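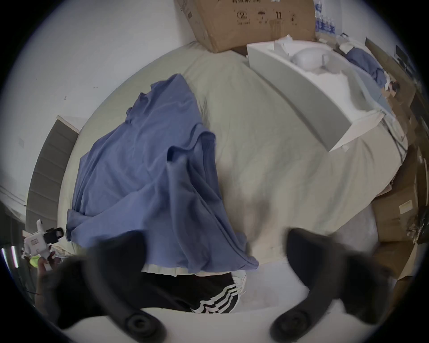

Nalel hand-held gripper, two-unit kit: review after six weeks of daily use

Posted January 27, 2020

Clurkholm prepares furnished flats between tenancies. The staff strip the beds, deal with clothes and linen left behind, unpack replacement goods and remake the room. Management has decided that part of the cloth handling will go to a machine supplied by Lekadska, and the machine has to be taught from recordings of people doing the job. The Nalel is the tool used to make those recordings. It has the same two fingers as the robot, with a handle in place of the arm. I supervise the crew that uses it, and I paid no attention to how it performs in a laboratory.

What is in the kit

Two grippers, a charging lead for each, a hex key, spare finger tips and a printed manual. The manual covers assembly well and daily use poorly. One gripper weighs 990 g ready to work. That is acceptable for a short task and too much for a full shift held away from the body.

Set-up

First assembly took an hour. After that, starting a session means switching on both units, opening and closing the fingers fully, and waiting for the ready signal. If one unit is moved before the signal comes, the start has to be repeated. Every new user gets this wrong at least once. 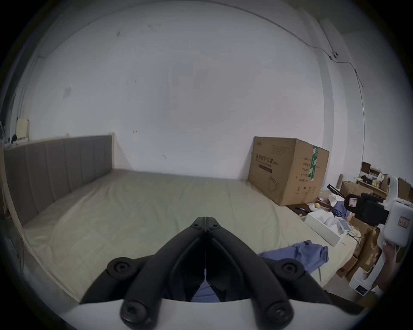
Lifting a single layer of cloth off another is the hardest part of the work, and it is where the gripper does best. The fingers close to a narrow point, so an edge or a fold can be taken without gathering up what lies beneath. A crumpled blue cloth on a fitted sheet is the usual exercise. The operator takes a corner, draws it flat, moves to the next corner and folds. On a sheet with shallow wrinkles the tips sometimes pick up the sheet as well, and the recording is discarded. The finger links are held with round hex-socket screws, all easy to reach from the front. Ours needed tightening in the second week and again in the fourth. I would put it on a weekly list.

Opening stiff boxes is poor. The fingers have little leverage and slip on flaps. Our crew now opens boxes by hand before recording starts, which the Lekadska instructions permit.

Battery and storage

A charge gives 60 minutes of continuous recording. The indicator drops from half to empty quickly, so we change over on the clock and ignore it. Files copy across without trouble. The best day so far produced 328 accepted recordings from one pair of grippers, with two people taking turns.

What it changes for the people

The trade here was always judged by the finished room. With the gripper, the crew is judged by the movement that leads to it. A bed made well with a hesitation in the middle counts as a failed recording, and a plain fold done steadily counts as a good one. Experienced workers found this harder than new ones did. Shu-fen Cheung, with the most years in the job, had the highest rejection rate in the first week and one of the lowest by the fifth. Her own account was that she had to stop using her palms.

Smoothing with the flat of the hand is most of bed making. The gripper has nothing to replace it. Cloth has to be pulled tight from its edges, and the method takes longer. Lekadska says speed will be dealt with on the robot. I have seen no figures for this.

Sore wrists were reported in the first two weeks. We now limit each turn to one charge, followed by the same length of time on ordinary work. Reports have dropped since. Heriberto Huerta changed the way he stands, one knee on the mattress, and has had fewer complaints from his shoulder. The manual says nothing about posture.

Pay is the unsettled matter. Recording is paid at the normal hourly rate, though it is in effect training work, and the normal rate was agreed for cleaning. A review is due in April. 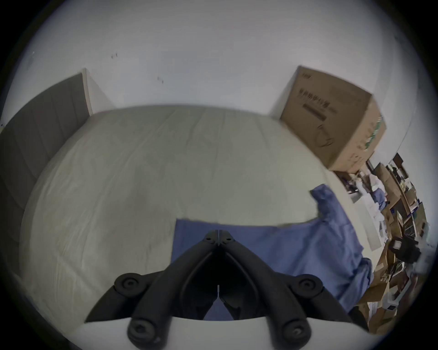 Siu-ming Chang, reading a draft of this, asked what happens to the crew when there are enough recordings. Management's written answer is that the machine will take loose cloth and folding, and that stripping, inspection and unpacking stay with people. It gives no number of posts. Chang's view is that the number should have been agreed before the first recording was made, and I have no argument against that.

Faults

One trigger stuck and was replaced by the supplier within four days. One finger tip wore smooth and lost its hold on thin cotton. The charging socket is exposed and collects lint, so it needs a dry brush at the end of each shift.

Compared with the Chou

We had the Chou single gripper on loan before this. It is lighter and its grip is softer, but a folding job needs two hands and the Chou units could not be paired at that time. For one-handed picking I would still choose it.

Rating

Finger design: good. Comfort: fair. Battery: fair. Manual: poor. I would buy the Nalel again for cloth work, with a second pair of batteries ordered at the same time and the turn length written into the rota before anyone picks it up.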